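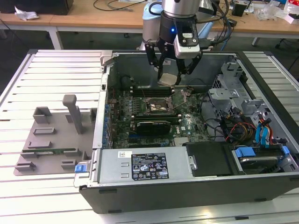 Home | Workshops | Makers | Swap Shelf | Contact

Teaching an arm to mend computers, one Monday evening at a time

She puts the kettle on before she will say a word about robots. The shared workshop in Holtport opens at six on a Monday and she is nearly always first through the door, because the heater takes an age and she likes to have the place to herself for a bit.

The project is called Bravo, and it is meant to take old desktop computers apart and put them back together. She spent most of her working life repairing office machines for a small firm in Amlow, and when she retired she found she missed the insides of them more than she had expected.

"I didn't miss the phone ringing," she says. "I missed opening the lid. There's a particular pleasure in a tidy case, and I wanted to see whether I could teach a machine to be careful with one."

The arm itself came second-hand and cost her £635, which she calls the most she has ever spent on something that can't be driven or sat on. The control software, which she has named Bratari, is her own work, written at the kitchen table over the winter with a good deal of muttering.

Of all the jobs she has set it, the processor is the one she talks about most. It has to be held by its edges between two fingers, brought over the socket with the lever up, and let down dead level.

"You can't push it. If you're pushing, you've already gone wrong," she says. "When I did it by hand I never thought about it, I just felt it drop in. Then I had to sit down and work out what my fingers had been doing all those years, and write that out for something that hasn't got any!"

By March she had made 70 attempts and was happy with 36 of them. The failures went into a notebook, and she reads a few out to me with real fondness. Twice the chip was turned the wrong way round, and she blames herself for both. On another evening the grip was too light and it slid, so she put the whole thing away and went home for her tea.

The tower is laid on its side for all this, with the panel off. She tried it standing up at first and says she can't now think why.

I ask what comes next and she says memory, then drives, and then perhaps the cables, though she pulls a face at cables. "A cable's never in the same place two days running. I might leave those to me."

By now the heater has finally got going, and she wants to run the socket job again before the others arrive and need the bench.

Comments (3)

solderandtoast: Lovely read. Does the arm close the socket lever as well, or does she do that bit by hand?

Marshlane: I bent a whole row of pins doing this at home last year, so 36 good ones sounds very decent to me.

oldbeige: More of these please. And could we have the opening times on the front page, I can never find them.

Previous | Next | Back to Makers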